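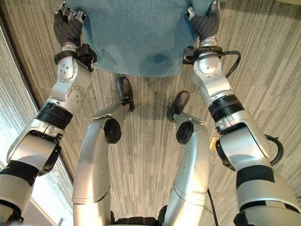

Figure 2-1. Two-handed hold on a soft object, seen from the head camera.

2. Planning and Budgeting Before You Order

Read this section before you sign a quote for a Zeduvetti two-arm unit. It covers the floor, the hands, the wear parts, and the money to hold back in the first year. Installation starts in Section 3.

2.1 Decide what the unit will handle

1. List every item you expect the unit to pick up during the first year. Group the items as soft (cushions, plush, folded cloth), rigid, or mixed.
2. Mark the items that need both hands. A large soft item can be held from two sides, as in Figure 2-1, but both arms are then committed and neither can open a door or steady a bin.
3. Send the list to your Zinen sales contact with the quote request. Lists that arrive after the quote are priced as a change order.

Note: Do not order the high-force hand option for soft items only. The standard hand is enough, and the option cannot be returned once mounted.

2.2 Measure the floor

1. Measure the work area wall to wall. Allow at least 20 square meters clear of furniture.
2. Mark every place where one floor surface meets another. Measure the height difference at each.
3. Note the type of carpet. Low, dense carpet is acceptable. Deep pile and loose rugs must be taken up or budgeted for replacement.
4. Check the windows. Direct sun on the work area can upset the cameras at some hours of the day. Price blinds now if you have none.

Caution: Keep people out of reach of both arms whenever the unit is powered. Include floor marking or a barrier in the site budget. 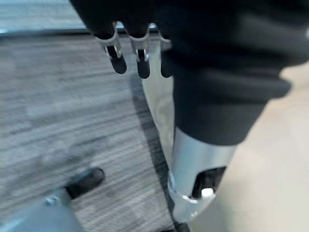
Figure 2-2. Hand and forearm over carpet, with the sleeve above the metal section of the arm.

2.3 Budget for wear parts

Wear parts are not covered by the base warranty. Enter them as a separate line so they are not taken out of the service contract.

Fingertip pads: one set per 500 operating hours.
Forearm sleeves: inspect every 200 hours. Replace if torn or if the cuff no longer stays in place.
Foot pads: inspect with the sleeves.
Arm cables: order one spare set with the unit. Lead time from the Tarholm warehouse is 16 working days.

Note: Sleeves from the older Reisinger arm look similar but are cut shorter. Do not carry them over.

2.4 Fill in the cost sheet

1. Enter the base unit, hands, and charger from the quote.
2. Enter site work from 2.2.
3. Enter wear parts for your planned hours. If you do not know your hours, use 500.
4. Enter operator training. Two people is the minimum for cover during leave.
5. Add 20 percent of the base price as a reserve. Sites that are new to walking units usually spend it on floor work.

Send the completed sheet to Dewanti Setiawan in Site Planning. Questions about hand options go to Idun Lie. Orders confirmed by the end of March ship at the current price list.

Continue to Section 3, Receiving and Unpacking.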